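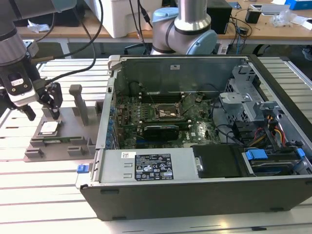
About Flidimell

Flidimell is a computer repair and refurbishment workshop based in Skirnivgate. Established to extend the working life of desktop equipment, the organisation receives retired computers from offices, schools and households, returns them to sound condition and makes them available at modest cost.

Our Work

The greater part of our work concerns the desktop tower. Each machine accepted by the workshop is recorded at intake, opened, cleaned and inspected. Power supplies, memory, graphics cards and drive fittings are examined individually, and processors are removed and reseated where the condition of the socket or the age of the thermal compound warrants it. Parts that meet our standard are returned to service. Those that do not are separated by material and forwarded to a licensed recycler.

Storage drives are erased before any other work is scheduled. Owners who prefer to retain their drives may ask for them at the counter, and a certificate of erasure is available on request.

Our workshop handles around 3,000 machines each year. Finished computers are supplied under the Wetach label with a warranty of nine months, covering parts and labour.

Our Workshop

The Skirnivgate premises comprise an intake counter, a parts store and a main workroom with 23 benches. The parts store is catalogued by socket type, memory generation and case format, and is open to members of the public seeking a single component for an older computer. Staff at the counter will advise on compatibility if the model number of the motherboard is provided.

Training

Flidimell offers the Meng Program, a course of 35 hours in desktop assembly and fault diagnosis. Participants learn to identify the principal components of a tower, to handle processors without damage to the contacts, to route cabling neatly and to complete a written service record. No previous experience is required. Enrolment opens in September and places are allocated in order of application.

Donating Equipment

Desktop computers are accepted at the counter during opening hours, with or without a hard drive. Organisations with larger quantities are asked to arrange collection in advance. Monitors and printers cannot be accepted at present.

Opening Hours

The counter is open on weekdays from 9 a.m. The parts store closes at noon on Friday for stocktaking.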